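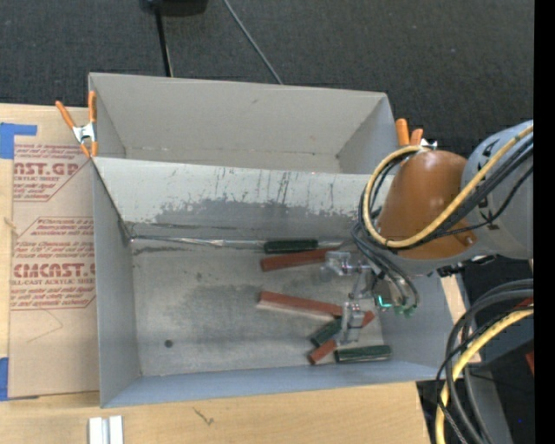 Ticket: Kosine / evaluation / grasp success does not match the paper draft
Opened by: Essam Sqalli
Assigned to: Seung-woo Kong
Priority: high (was "whenever")
Status: closed, with a sigh

Essam Sqalli
Rerunning the block-picking evaluation for table 2. The draft says 2,742 attempts. The results folder has 2,684. Same checkpoint, same bins, same blocks. I would like to know where 58 grasps went before a reviewer asks.

Seung-woo Kong
Did you count retries? The logger writes a new line when the gripper closes on nothing and goes again.

Essam Sqalli
Yes. Retries are in both numbers. I also checked the trash, in case grasps go there.

Seung-woo Kong
OK, splitting by session. Every session should be 200 attempts except the last one, which we stopped early. Session 9 has 142. That's your 58.

Essam Sqalli
So session 9 crashed and somebody typed 200 anyway.

Seung-woo Kong
Somebody was me. The log stops at attempt 142 with a force limit fault. Two blocks crossed, the finger came down on the upper one, and the arm gave up. I restarted it, and the restart wrote to the default folder, which Furena cleans out on Friday.

Essam Sqalli
Any pattern in the faults?

Seung-woo Kong
There is, sadly. I pulled all 41 force faults. 33 are crossed blocks. The planner picks the right block and the wrong height, using the bin floor as its reference even when the block is lying on its neighbor. The scorer then drops faulted attempts as "invalid," so our success rate looks terrific.

Essam Sqalli
We have a method that is excellent at grasps it doesn't fail.

Seung-woo Kong
Changes made:
- faulted attempts now count as failures
- approach height comes from the top surface under the finger
- output folder is required, no default
- table 2 uses 2,684

The height fix needs a fresh run before it goes anywhere near the paper. Old numbers stay with the old planner.

Essam Sqalli
Agreed. Closing this one. New ticket opened for the rerun, assigned to you.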